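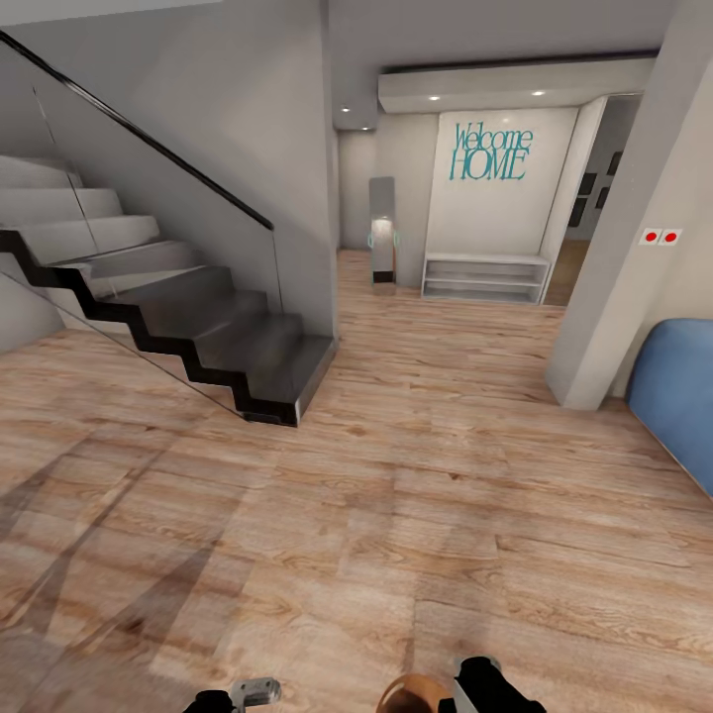

Nabila Mansour asked us in January to please put the bad news near the top this time, so the bad news is that the handrails are late. They were late in the last report too, and the supplier in Carnmont has been consistent about that if nothing else. Households that said yes to a second rail are waiting up to five weeks for one, and a few have started calling the office to ask whether it's being carved.

Everything else in the Steady at Home program is more or less where we told the Shawky Fund it would be.

Bondevbridge Neighbors
Progress report to the Shawky Fund, 7/26/22

Home visits. We have completed 315 since the grant began. A visit takes an hour on paper and most of a morning in practice, because you can't look at a person's stairs without hearing about the stairs in the house before that. The checklist covers steps, rugs, lighting, cords, bathroom edges and whatever has been left on the floor. Rugs remain the hard part. People will give up a glass of wine, a second helping and in one case a driver's license before they'll give up the rug at the bottom of the stairs. We now carry double-sided rug tape and have stopped arguing.

Night lights. We bought 523, and all but one box are out the door. The first batch had a sensor that took the headlights of passing cars for sunrise and switched itself off. Ewan Halliday swapped those out on his own route and would like it noted, so it is noted.

Balance classes. The Monday group at the library is full and has a waiting list. The one at the Carnmont rec center is not full. It meets at 8 a.m., a time picked by us, and we're moving it to after lunch in the fall. Attendance also sank when the air conditioning quit in June -- the class did its heel raises in the parking lot for a while, next to the recycling.

Scheduling. Cuser, the booking software, has been a mixed blessing. It sends reminders very well. It sends them to people who canceled, people who moved, and once to the county switchboard, which called back to confirm. Karim Tahiri has cleaned up the contact list twice and believes a third time will do it.
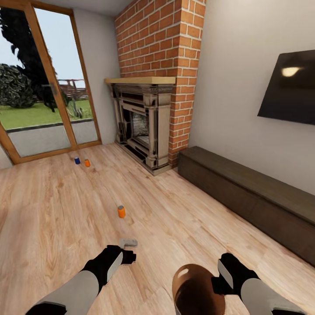 Ashraf El-Sayed thought the floor section of the checklist was insulting when we first mailed it to him. His note, which he has agreed to let us use: "I am 81 and I know what is on my own floor. Then I went around with your sheet and found a shoe, a phone charger and the dog's ball between the couch and the bathroom. I have kept the sheet. I still think the wording is rude."

We have softened the wording. It used to say "Is your floor clear?" and it now asks people to walk their usual route at night, from bed to bathroom and from chair to kitchen, and write down anything they step around. The answers got much longer. Stepping around things turns out to be a habit people don't notice, and the visiting team found the same when we tried it in our own office, a space we will not be describing in a report to a funder.

Money. We are under budget by $1,270, nearly all of it rails that haven't been delivered and so haven't been billed. Please don't read this as thrift. We expect to spend it, and we'd like permission to put any remainder toward bathroom grab bars, which two-story households keep asking for and which the original proposal forgot.

What we can't tell you yet is whether fewer people are falling. Our follow-up calls ask, but people round down, especially if a daughter is in the room. The six-month calls should be better, and Hala Benmoussa has rewritten the question so that "a little slip" counts.

Next report in January, with handrails.

Related
Your stairs after dark: the two-page checklist
Balance class times, Bondevbridge and Carnmont
Why we stopped arguing about rugs
Last report to the Shawky Fund

Contact the office | © Bondevbridge Neighbors | Back to top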